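Surfaces and Finishes > Countertops and Worktops

Pale scratches on dark matte tops: damage or deposit?

HalaBelkadi
Original poster
I have a charcoal laminate top in a sewing room, Pavico brand, matte, stone pattern. It was installed in February. It now has a set of fine pale lines, mostly along the front edge where I drag a cutting mat and a pair of weights. They don't show from straight above with the ceiling light on. They show from the doorway, with the window behind the bench.

Some of them disappear when I wipe with a wet cloth and come back when the surface dries. Others stay visible wet. A fingernail catches on perhaps one or two of them and slides over the rest.

The installer's answer was "dark matte does that." I'd like something more specific. Is this the surface being cut, or is it material left on the surface by what I drag across it? And is there anything that can be done short of replacing the top?

OmidParsa
Both, probably, and you have already done half the test. A line that vanishes wet and returns dry is either a very shallow scratch or a light residue. Water fills the roughness, so the line stops scattering light. A line that stays visible when wet is deeper, and you may be looking at a lighter layer under the pattern.

Second half of the test: clean a small patch with isopropyl alcohol on a white cloth and let it dry. If the line is gone, it was a deposit. If the cloth picks up gray, look at your weights. Bare aluminum and zinc both mark textured surfaces the way a pencil marks paper.

GNaseri
Agree on the metal. People blame the top when the top is the harder of the two materials. The texture on a matte laminate acts as a fine file and takes a little off whatever crosses it. The mark is the object, deposited.

Alcohol won't always lift metal, though, so a line that survives alcohol isn't proven to be a scratch. Try a white pencil eraser on it, light pressure. Then a melamine sponge if you must, in a corner you don't care about. The sponge is an abrasive and will raise the gloss on a matte finish.

AbbasBabaei
I would not put a melamine sponge on a dark matte top at all. I've refused warranty claims on those. The customer has a faint line, scrubs it, and now has a shiny patch the size of a saucer in place of a faint line. The patch can't be reversed.

GNaseri
I said in a corner, and I said if you must.

AbbasBabaei
Understood, but people read the product name and skip the condition. For the record: eraser yes, sponge no.

ChaewonK
Before anyone rubs anything, what is the light doing? A window low behind the bench gives grazing light, and grazing light will show marks on a surface that looks perfect at 90 degrees. When I inspect a top I look from standing height, under the room's normal lighting, and write down what I see. Then I repeat with a flashlight held nearly flat to the surface. The second list is always longer. It's useful for finding out what happened, and it is not a fair standard for whether the top is defective.

HalaBelkadi
Did the alcohol test. Most of the lines near the cutting mat are unchanged. The ones near the weights got fainter, and the eraser took nearly all of what was left. The cloth was gray. The weights are some kind of cast metal with the paint worn off the bottoms.

So the weights were leaving deposits and the mat lines are something else. The mat is soft plastic. I don't see how it cuts anything.

OmidParsa
It doesn't. Grit under it does. Sweep the bench with your palm before you put the mat down and see what you feel. Anything tracked in on shoes and then carried up on fabric that touched the floor will include quartz, and quartz is harder than the melamine face of the laminate. The mat holds the grain still and you supply the stroke.

Look at the underside of the mat too. If the grains are embedded, washing the bench achieves nothing.

HalaBelkadi
Underside of the mat is full of it. Also one broken pin tip.

AbbasBabaei
There is your answer on cause.

On repair: laminate can't be refinished. The wear layer is thin, and the print is directly under it. Anything you take off, you don't get back. What you can do is reduce contrast. A pale scratch is pale because its walls scatter light. Fill it with something of a similar refractive index and it goes quiet. There are fillers for this. Some people use Votlow oil, a thin colorless furniture oil. It works for a while and attracts lint, so I don't like it in a sewing room.

GNaseri
I do use Votlow on sample boards and it's fine if you take the excess off. Apply with a corner of cloth, wait 10 minutes, wipe dry, then wipe again with a clean cloth. The lint problem comes from leaving a film. I would keep it away from anything that will touch light fabric on the same day.

AbbasBabaei
"The same day" is optimistic. I've had an oil transfer onto cream wool from a bench that had been wiped and left overnight. A different oil, but the same type of product. For a garment bench I'd live with the lines.

GNaseri
Then we disagree. A photo bench and a garment bench have different requirements, and I should have said mine is the first kind.

ChaewonK
Side question with some relevance. Has anyone here tried the Gromex pads on a solid-surface top, as opposed to laminate? The finest one is marked 900 and the sheet claims a uniform matte on dark colors. My experience is that dark solid surface needs the whole top done, edge to edge, or you see the boundary of the repair.

OmidParsa
Yes, on a charcoal solid-surface vanity. Your experience is correct. I did a patch, could see the patch, and then did the full top. The pad itself is consistent. Work dry and you get swirl marks, so keep it wet and rinse often. On dark colors I go over it in straight overlapping passes for the final stage. Circular strokes read as haze under a side window.

To anyone finding this by search: that applies to solid surface, where the color goes all the way through. Do not do it to laminate.

HalaBelkadi
Noted. Is pattern a factor? Mine is a dark ground with very little veining. The installer's showroom (Tehrani) had a busier one next to it, and I could not find a mark on that one even though people had been putting keys and sample chips on it all day.

ChaewonK
Pattern matters more than most people expect. A scratch is a thin, pale, mostly straight line. On a plain dark ground it has no competition. On a ground that already has thin pale irregular lines, the eye files it with the veins. Specks do the same for pits and dust. The amount of damage is the same and the detection rate is different.

Three things lower visibility in my notes: a mid gray in place of charcoal, veins in more than one color, and veins with no dominant direction. A strong directional vein is worse than none, as every scratch that crosses it stands out.

GNaseri
There's a limit to that. Veining hides single marks. It doesn't hide a wear area, where the gloss has changed over a patch as wide as your hand. You'll see that on any pattern.

OmidParsa
Reference for the mid-gray case. Slate gray ground, faint veining, some wear on it. 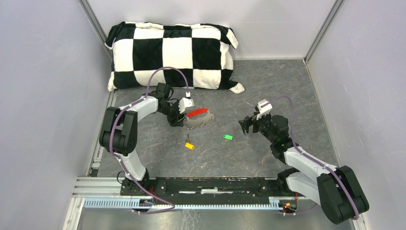

Gray stone pattern, white and brownish veins, small pale scratches and specks.

ChaewonK
Useful. The veins are faint and irregular, in two tones, so it meets the criteria I listed, and the scratches are small enough that I'd call it acceptable for a work surface. I would still expect charcoal with the same marks to be rejected by a homeowner.

AbbasBabaei
I'd be careful drawing conclusions from a photo. Exposure alone can move a scratch from obvious to invisible. If we're comparing patterns, it should be done with the same lamp at the same angle, on samples marked with the same tool.

ChaewonK
No argument. I was commenting on pattern type. I can do the lamp comparison on offcuts if someone sends me a charcoal piece. I have mid gray and off-white already.

HalaBelkadi
I have the sink cutout from my installation in the garage. It's the same batch as the top and has never been used. Message me an address and I'll cut a strip off it.

For my own bench, I have washed the mat, thrown out the weights, and glued felt under the replacements. Should I be using a particular cleaner from here on? The care sheet says "neutral" and nothing else.

OmidParsa
Neutral means near pH 7. Diluted dish soap is close enough. Rinse after, and dry with a cloth that hasn't been on the floor. The soap film that people leave behind makes pale streaks of its own, and then we're back at your first post.

Check the felt every so often. Felt picks up grit the same way the mat did.

AbbasBabaei
Second the comment on felt. I prefer a smooth silicone foot, wiped before use. Silicone can leave a faint ring on matte surfaces if it sits for weeks, so lift the weights off the bench when you're done.

GNaseri
Or hang them. Mine are on a hook over the bench.

HalaBelkadi
Strip is cut and goes in the mail tomorrow morning. I left the factory film on the face, so peel it right before you test.

ChaewonK
Received your message, thanks. I'll run it against the mid gray with the lamp at two angles and post the results in this thread.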